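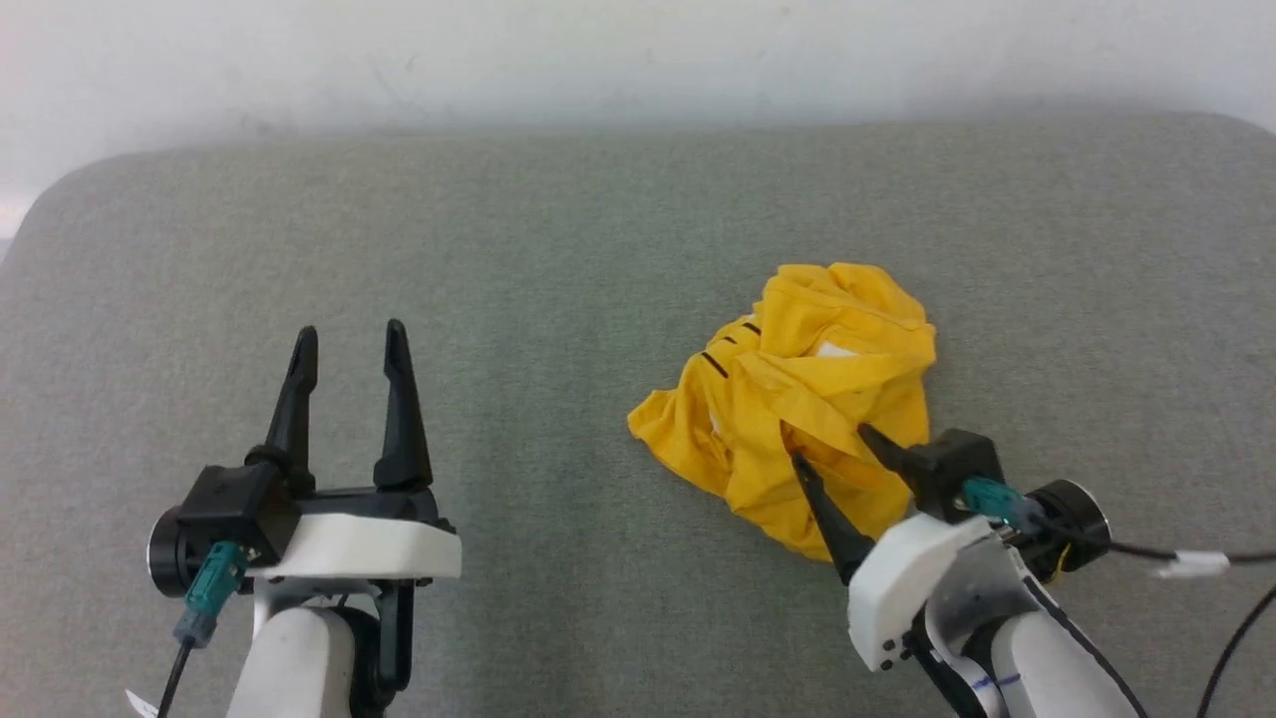

Right gripper on a crumpled yellow garment, left gripper open over the grey upholstery.

Flavotance: garment folding on soft surfaces

Data card, second release

Summary

Flavotance is a set of 157 teleoperated episodes of a two-armed robot folding single garments on upholstered furniture. It was recorded to answer a narrow question: can current policies fold a shirt on a surface that gives way under it? Results on hard, flat tables are reasonably good. Results on a couch are not, and most published demos use a table.

Contents

Usable episodes: 122
Episodes kept but flagged: 35
Garments: 9, all tops, adult sizes
Start state: garment dropped from above by hand, not arranged
End state: folded to a rectangle, or operator gives up

Flagged episodes are mostly dropped grasps followed by a restart. They are left in on purpose. Filter on the field restart_flag if you don't want them.

Collection

Recorded in the Siltulell flat, a furnished one-bedroom unit, between March and June. Operators drove both arms from a seated leader rig. Lighting was whatever the room had, so the colour of the same garment shifts between morning and evening sessions. White balance was not locked in the first batch - this is the most common complaint and it can't be fixed after the fact.

Baselines

Two policies were trained on the usable episodes and run on the same couch, 49 trials each.

Atwood (single-stage imitation): 11 complete folds
Ospina (separate flatten and fold stages): 19 complete folds

A fold counts as complete if the sleeves are inside the outline and no human touched the cloth. Neatness is not scored. An adult with no training gets a complete fold every time in a fraction of the time, so neither policy is ready for anyone's laundry.

Known failure modes

Finger tips catch the upholstery and pull fabric and cushion together.
Second layer missed on pinch, mainly with thin jersey.
Sleeve left inside the body of the shirt. Neither policy recovers from this.
Garment slides over the front of the seat during flattening.

Not covered

Trousers, towels, socks, stacking, putting away. Force readings were not logged. Wrist views are missing for the first nine episodes.

Changes since first release

Corrected left/right joint order in the metadata. Renamed two garment labels. Older loaders will need the updated key map.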